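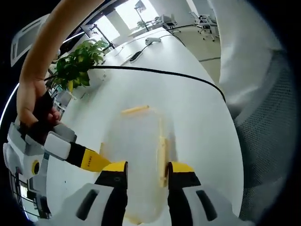
Graça Henriques put it to me that a university board only really learns who it works for when it has to pick a new head, and that most boards get that lesson too late. I've kept coming back to her remark while writing this section, as it fits what I found at Landavov better than my own first idea did.

4.2 Who gets heard in a search

I went in thinking the trouble would be secrecy. I read the minutes of 73 meetings (a long month, that September) and yes, plenty of pages were blacked out. But the staff I talked to weren't all that cross about closed doors. Tamás Oláh told me he quite understood why a candidate with a job elsewhere wouldn't want her name in the paper. What bothered him was the listening sessions – held at two in the afternoon on a Wednesday, when half the teaching staff were in class.

So I looked at who turned up. At the best attended session there were 40 people, on a campus of some 3000, and very few were students. Figure 4 plots attendance against the hour each session began, and the evening ones do better, though I wouldn't lean on it too hard with so few points.

Chaltu Abdella sat through every session and still couldn't tell me what had been done with her comments. I couldn't find out either! The board's final report thanks everyone for their views and moves straight on to the pay package, which I take up in 4.3 along with the old contract.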